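Clikia Rimmed Tableware, White with Dark Rim
Wilen Foodservice Supply — Plates and Bowls — Item group 873

Overview
The Clikia line is a plain white service with a thin dark rim on every piece. It is sold as open stock, so plates and bowls can be ordered separately and replaced piece by piece. The rim line matches between sizes, and mixed settings read as one set on the table.

Range
Wide plate, shallow well: item 873-W
Standard plate: item 873-P
Bowl: item 873-B
Mixed case, plates and bowls: item 873-M

Finish
Glossy white glaze inside and out. The rim color is applied before the final firing and sits under the glaze. Slight variation in rim width between pieces is normal for this process and is not treated as a defect. The foot ring is left unglazed and ground smooth.

Weight and packing
The wide plate weighs 980 g. The bowl weighs 203 g. Plates and bowls are packed 4 to an inner carton with a card divider between pieces. The mixed case holds one inner carton of each item in the range. Inner cartons are not resealable; keep the dividers if the set will be moved again.

Handling and storage
Plates may be stored flat or on edge. For flat storage, stack like with like and keep the wide plate at the bottom. For edge storage, use a rack with slots wide enough that the rims do not bear on each other. Bowls nest, but they should be lifted out one at a time. Twisting a nested bowl to free it will mark the glaze on the one below.

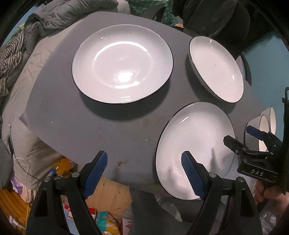

Dishwasher safe on commercial and household cycles. Use a neutral detergent. Gray marks from flatware can be removed with a non-abrasive paste cleaner. Microwave safe. Not for use over an open flame or under a broiler.

Compatible items
Buvley rack, slotted, for edge storage of either plate
Najafi felt dividers, round, cut to fit the wide plate
Replacement inner cartons, flat packed

Ordering
Sold by the inner carton or by the mixed case. Single pieces are available for replacement only and ship without a divider card. Breakage in transit must be reported with the carton label visible — claims without the label cannot be matched to a batch. Item 873-B is on back order, and the next delivery is due in August. Orders that combine bowls with plates will ship complete unless a split shipment is requested at checkout.

Page updated Fri 13 March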